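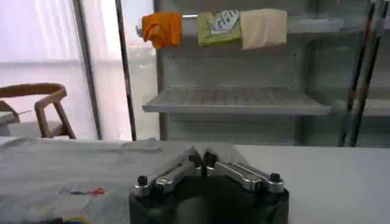
Evander Tennant
July

Okay friends, long one tonight, so get yourself something cold to drink. I spent Monday evening at the siren and text alert sign-up at the Praltach fire hall and I promised a bunch of you I'd write up what I learned.

First thing, and please pass this on to your neighbors: the old phone list did NOT carry over. If you signed up for calls back when the county used the old system, you need to do it again. It took me four minutes, and that includes hunting for my glasses.

You can put in more than one address, which I was so glad to hear. I added our place, my mom's over in Temier, and the school (you only get the alerts for the spots you pick, so don't worry about your phone buzzing all night over a creek 30 miles off).

They had over 400 households on the new list by the time I left. Lovely to see, but Boyer Road only had 88 of them, and those are the folks with one way out if the low bridge floods. If you know anybody out there, give them a nudge!

Landlines still work, by the way. My mom will not give hers up and I've quit asking. You pick "voice call" and it reads the message to you twice, kind of slowly, and you press 1 so it knows you heard.

Somebody asked about the siren on Skalden Hill. It's getting a new battery this month, so if you hear it go off at noon and then again a few minutes later, that's the crew testing. If the sky looks bad, though, go inside anyway and check after.

Also picked up the new shelter sheet. The middle school gym is still the main one, with cots for 119 people, and pets are okay now if they're in a carrier. Our old dog hasn't seen the inside of a carrier in years so we have some practicing to do this weekend.

If you'd like help signing up, send me a message or just knock. I'm home most evenings after six and happy to sit down and do it with you.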